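Geturar Two-Arm Bench
Research package for soft and transparent objects

Overview | Method | Results | Contents | Comments (2)

The Geturar bench is a tabletop station with two arms, made for groups who study the handling of bags, cloth and other things which do not keep their shape. It comes with the policy training method of our Clevum project, written up by Bendik Halvorsen and Sheila Sedgwick. Version of this page: 03/03/2024.

Method

A clear bag is a difficult object. The camera sees the table through the plastic, and the light makes bright spots which move when the bag moves. Our method does not try to find the full outline of the bag. It looks first for the closure strip, then chooses one grasp point for each arm, and only after this it plans the motion. 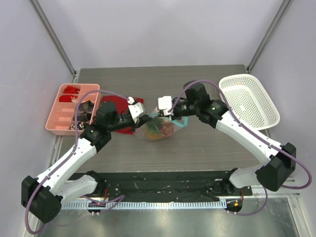 Both arms are controlled by one policy, so one arm can wait while the other corrects its grasp. In our earlier version each arm had its own policy, and they pulled against each other too often. The shared policy also takes less time to train - 16 hours on the computer that we deliver.

Results

The training set has 1,631 demonstrations, of which 780 are with transparent bags. On bags that were not in the training set, the method opened the closure in 81 percent of trials. Most failures came when the strip was folded under the bag. We did not solve this yet, and we advise to place the bag with the strip visible at the start.

The wrist view is important for the last part of the approach. When we trained without it, the fingers often closed above the strip and took only air. 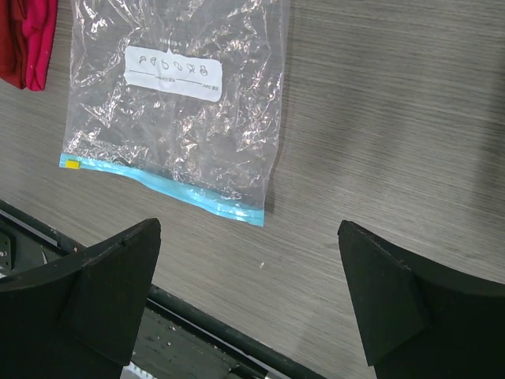 Malcolm Dunmore writes that his group repeated the test with thicker freezer bags and got a lower result, until they trained again with a few bags of their own. He asks if the strip detector can be trained alone.

Yes, it can. The detector is a separate module, and the other parts can stay as they are.

Contents of the package
Two arms with grippers
Wrist cameras and overhead camera
Training computer
Demonstration set and trained policy

Delivery is from our Heywood office. For a quotation please write to Chelsea Cropper.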